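Drevix releases grasp planner update with new replay tool

5/16/26

Drevix has released version 50 of Neagu, its motion and grasp planning software for robot arms with two-finger grippers. The update changes how the planner handles objects that overlap in the wrist camera's view, and adds a tool for replaying failed runs step by step.

Earlier versions of Neagu planned each grasp and each placement as separate jobs. If a held object blocked the camera's view of its target, the planner would stop and ask for a new view, and the arm had to back off before it could continue. The new version keeps the last good estimate of the target's position and updates it from whatever part of the target is still visible.

Drevix tested the change on 1,704 recorded runs from kitchen and tabletop tasks. The company said the number of stops for a new view fell by more than half compared with the previous release. Most of the remaining stops came from shiny metal objects, and those are still listed as a known issue.

"The old behavior was safe but slow," said Corina Dumitrescu, who leads the planning team at Drevix. "People were writing their own workarounds, and then the workarounds broke every time we shipped."

The replay tool, called Sterngate, loads a log file and shows the camera image next to the planner's estimate at each control step. Users can change a setting and run the planner again from that point without moving the arm. Logs from the last two releases are supported. Older ones need to be converted first.

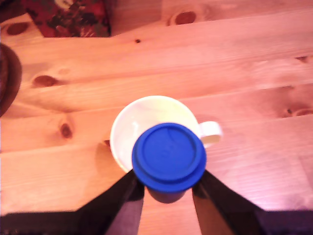
A gripper holds a blue-lidded container over a white mug, partly covering it from view. Photo: Drevix

The planning cycle limit is now 300 milliseconds by default and can be changed in the settings file. Rirkberg, which makes controllers for small arms, will include the release in its next firmware package.

Neagu is a free download for existing license holders. Support for three-finger grippers is planned for October.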